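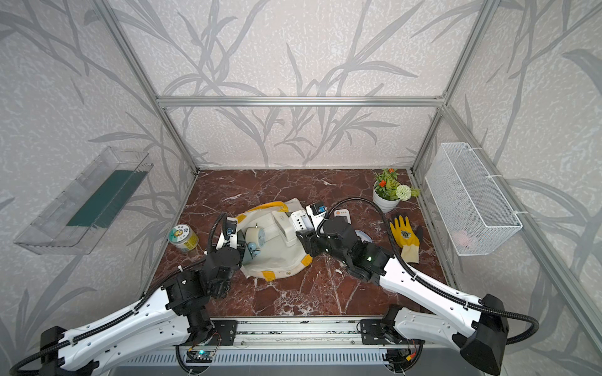

旧物整理项目进入下半程,我们想先报告最让人高兴的一件事:分拣环节终于顺了!上半年报给贵方的计划里,"小件杂物"这一类是我们最没把握的,它不像书籍可以按开本上架,也不像衣物可以按季节叠好装箱,一户人家抽屉底下翻出来的东西,几乎没有两件是同一个大小、同一种脾气。现在我们的做法是先铺开一只布袋,把东西放在袋面上,看清楚了再决定去处。比如一只浅蓝和白色相间的圆面闹钟,顶上带小铃铛,歪在奶白色的布袋上;旁边是一件白色长方形的电子物件,面上有一排排小孔;再过去是一只贴着蓝色标签的白色小盒子。三样东西放在一起,分别对应三种处理办法:钟要单独检查走时,带电的要先看有没有电池,盒子要打开确认里面还有没有东西。以前这三样会被一起扫进一个纸箱,等到入库时再翻出来重新分,来回两遍,还常常弄丢零件。

报告日期:2018年11月21日,星期三
项目名称:Rollness 家庭小件旧物整理与再分配
执行单位:Gornow 社区物品中心
报送:Brirnance 基金项目管理处
报告期:5月至今

一、总体进展

报告期内,中心累计登记小件旧物1,312件,全部有编号、有类别、有去向。立项时我们承诺的目标是500件,当时内部讨论还觉得这个数字定得偏高。超出这么多,一部分原因是 Maldonado 街区的居民响应比预想的热烈得多,另一部分原因就是分拣台改过以后,每一批东西从进门到入架的路变短了。我们特别想说明的是,件数多并没有让记录变粗,每一件的登记条都还是完整的,贵方随时可以抽查。

目前6个类别已经全部启用:钟表计时、小型电器、遥控与配件、罐盒容器、文具玩具、布包与收纳。最后一类是中途加的,下面会单独讲,因为它是本期最有意思的变化。

二、分拣台的调整

原来的分拣台是一张长桌,东西从左边进、右边出,听起来很合理,用起来问题不少。圆的东西会滚,小的东西会滑到大的东西底下,深色台面上的深色小零件基本等于隐形。5月底我们试过铺毛巾,毛巾太软,有棱角的东西一放就陷下去,收拾的时候还要一件件往外拣。后来试了浅色的布袋,一下子就对了:颜色浅,看得清;有一定厚度,圆的东西放上去不容易跑;分完以后如果整批去向相同,把东西往里一收、提手一拎,直接送到架子前面去。

我们现在常用的那种是奶白色袋身、明黄色镶边和提手。黄色在深红棕色的大理石纹台面上格外醒目,远远一看就知道袋口朝哪边、该从哪里提。这个细节一开始没有人当回事,用了一阵以后大家都离不开了。

布袋铺开之后难免有褶皱,我们讨论过要不要加一块硬衬板。试了几次的结论是先不加。褶皱恰好能把闹钟一类站不稳的东西托住,哪怕斜靠着也不会摔下去,加了衬板反而要另外想办法固定。

三、各类别情况

钟表计时类。这是居民最舍不得、也最愿意交给我们的一类,听上去矛盾,接触多了就明白了:放在家里不用,扔掉又不忍心,知道会有人检查、会有人接着用,就放心了。带铃的老式样子尤其受欢迎,常常刚上架就有人来问。目前的流程是先擦拭,再上弦或装电池,放置一昼夜看走时,走得准的贴绿条,走不准的贴黄条并注明每天快慢多少。贴黄条的也有人要,有人说就喜欢摆着看。

小型电器类。进展平稳,安全检查仍然是最花时间的一步。外壳上有孔、有缝的物件容易积灰,我们增加了一道干刷的步骤,放在通电检查之前。外观判断不出用途的,一律不猜,登记为"待辨认",贴上原主留下的说明;没有说明的就集中放在一个托盘里,每逢开放日请居民来认。这个托盘意外地成了开放日最热闹的角落,大家围着一件东西各说各的,好几件物品就是这么找到名字的。

遥控与配件类。上一次报告里我们把这一类列为难点,现在可以说有了办法。遥控器离开主机就没有用处,而居民往往是分两次送来的,先送机器,过一段时间才在沙发缝里找到遥控器。我们在登记条上加了"是否有配套物件"一栏,先到的一方留架等候。分拣时,遥控器一类的东西不再和其他物件一起堆在布袋上,而是直接放到台面靠后的位置,等当批其他物件处理完再统一比对。台面靠后的地方不碍手,也不会跟着布袋一起被提走,这一点吃过亏以后才想到。

罐盒容器类。圆罐、铁盒、带盖的小盒子,数量比我们预计的多得多。带卡通图案的罐子孩子们特别喜欢,盖子朝上摆一排,很快就被认领走。这里要坦白一个教训:刚开始我们默认容器都是空的,结果有一次在一只小盒子里发现了一套完整的缝纫针,幸好是在上架前发现的。从那以后,凡是带盖的一律打开看过再登记,看过之后在标签右上角画一个勾。圆罐则放在台面左侧,与布袋分开,避免被压到。

文具玩具类。按计划推进,两所小学的旧物角已经开始定期接收。我们原来担心零散的积木和彩笔没人要,实际情况正好相反,老师们最喜欢的就是这种能凑成一大盒的零散件。

布包与收纳类。这一类的由来很简单:分拣台开始用布袋以后,居民看见了,就开始把家里闲置的布袋也送来。现在布袋既是工具,也是物品。状态好的洗净后进入分配,边角磨损的留在分拣台上继续用。领取旧物的居民可以连袋子一起带走,下次来再还,或者装着别的东西送回来。我们非常喜欢这个循环,它不在原计划里,也没有花项目的钱。

四、开放日与居民参与

报告期内,Maldonado 街区的开放日从每月1次增加到每月2次。增加的那一次安排在傍晚,照顾白天上班的家庭。傍晚场的气氛很不一样,来的多是一家人,大人登记,孩子在罐盒架前面挑罐子。有几户人家来过以后回去又整理了一遍抽屉,第二次送来的东西比第一次还多。

我们也收到一些意见,其中提得最多的是希望知道自己送来的东西最后去了哪里。这个要求很合理,我们正在试做一种回执卡,物品被领走以后,由中心寄给原主,上面写类别和去向,不写领取人的任何信息。目前只在钟表计时类试用,收到卡片的居民有人专门打电话来道谢,接电话的同事高兴了一整天。

五、存在的问题

第一,存放空间紧张。登记量上去以后,架子不够用了,遥控与配件类因为要留架等候,占位时间最长。我们暂时把等候期限缩短了一些,但这不是长久的办法。

第二,标签不统一。早期手写的标签和后来打印的标签混在一起,颜色的含义也改过一次,新来的同事容易看错。下一阶段会把早期物品的标签全部换掉,工作量不小,打算趁冬天来件较少的时候做。

第三,分拣台只有一处。来件集中的日子,后面的人要等。我们认为再设一处是值得的,所需的主要是一张台面和几只布袋,其他东西中心都有。

六、经费使用

本期支出均在批准的科目之内,没有科目之间的调剂。清洁用品和标签纸用得比预算快,电器检查的耗材用得比预算慢,两项相抵后总额没有超出。明细表和票据复印件随本报告另附。因为布袋多由居民赠送,原先列入的收纳用品一项尚有结余,我们希望能用于添置第二处分拣台,请贵方审阅后答复。

七、下一阶段安排

冬季的重点是换标签和清理等候架,同时把回执卡扩大到小型电器类。第二处分拣台如获同意,我们会在开春前布置好,位置选在靠近入口的一侧,居民送来的东西可以当面铺开、当面登记,有疑问马上就能问清楚。

另外,我们正在整理一份分拣手册,把这段时间试过的办法都写进去,包括没有成功的那些,比如铺毛巾。Rollness 项目在其他街区的同行已经来问过两回,我们很愿意分享。手册初稿完成后会先送贵方一份。

随附:分类登记总表、开放日签到汇总、经费明细表、回执卡样张。

Gornow 社区物品中心 Rollness 项目组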